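Home | Reviews | Workshop | Storage | Contact

Print this page | E-mail this page

Reading time: 5 minutes

Cardboard boxes with dividers for power supplies: a review after one season

by Simone Bittencourt

I work in the parts area of a small company that builds and repairs desktop computers. A big part of my day is to take power supply units from one place and put them in another place without damage to them or to their cables. It sounds simple. A power supply is a heavy metal block with a very long tail of wires, and the tail catches everything.

In June we started to use the divided cardboard boxes from Donda, the ones which are sold flat with a set of dividers inside. Before this we had plain plastic tubs. I promised to write my opinion for the people who ask me the same questions by e-mail, so I will try to be complete.

What you get

The box comes flat in a pack, together with the divider strips. You fold the box, tape the bottom, and then push the strips into each other to make the compartments. The first time I needed a lot of patience. The slots are cut a little tight, and if you push from one side only, the strip bends and stays weak at this point forever. My advice is to press on both ends at the same time, slowly. After the first ten boxes my hands knew the work and I did not think about it anymore.

There is no printed instruction. A small drawing on the pack would help a new person very much.

We bought 280 boxes in the first order. Of these, 244 were still good enough for use when I checked the shelves before writing this. I consider this a fair result for cardboard, but I have to say that we are not gentle with them, and other people may get a better number.

How the units sit

We put the units upright, one in each compartment. Standing on end they take less room, and I can grab the top of the housing without moving the neighbor. The compartments hold our common size well. There is a little free space on the sides, enough for fingers but not so much that the unit falls over when you carry the box.

For the larger units I cannot recommend this box. They go in, but the divider is pressed so hard that it tears at the slot. Drellville has a wider model, which I tried for two weeks, and there the common size leans to one side. So you must choose the box for the unit that you have most.

The cables

Now I come to the part where I have the most complaints, and not all of them are the fault of Donda.

Our units have the cables fixed to the body, all the colors together, with connectors at the ends. When the unit stands in its compartment, the bundle has no place of its own. It goes over the divider and lies on the next unit, and then the cables of the next unit go on top of it. If you fill the box in a hurry you get one big nest, and to take out one unit you must lift half of the others.
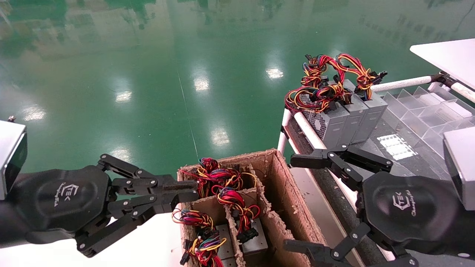 Power supplies and their cables, in the divided box and on the cart.

I tried three ways to solve this. The first was to tie each bundle with a paper band before it goes into the box. It works well, but it takes time, and somebody has to cut all the bands later. The second was to wind the bundle into a loose coil and lay it on top of its own unit. This is what I do now when I have a calm morning. The third way was to push the cables down between the unit and the divider. Please do not do this. It opens the slots and puts pressure on the place where the wires leave the housing.

A taller box would be a real improvement. With a few more centimeters of wall, the coils could stay inside and it would be possible to close the flaps. I wrote this to Donda and received a polite answer, but no promise.

How the cardboard ages

The rim is the first thing that goes. Everyone takes the box by the upper edge, the metal corners rub on it, and after some weeks the edge becomes soft and starts to fray. Then come small tears. A torn rim looks bad but the box still does its work. The bottom is stronger than I expected — I had only two that opened, and in both I had used cheap tape.

The dividers last longer than the walls, so keep them. When a box is finished, I take out the strips and use them in a new one. Do not keep the boxes on a floor that is washed every evening. I lost nearly 172 strips and a whole stack of flat boxes this way, and it was my own mistake.

Compared with the others

The Choi plastic crate is much stronger and will live for years, but the inside is hard. The paint of the housings gets scratched, and the crate costs many times more. The Dritow box is cheaper than the Donda and has thinner dividers. I would use it for fans or for cables alone, not for anything with this weight.

Would I buy again?

Yes, and I already did. The second order was 383 boxes, a number that comes from the way the supplier combines full and open packs. I would give four stars of five. The missing star is for the low walls and for the tight slots.

If you use a cart together with the box, put it at the same height as your table. I worked with a low one for a long time, and my back still remembers it. Questions about sizes you can send to me by e-mail, but please measure your unit first, with the cables on.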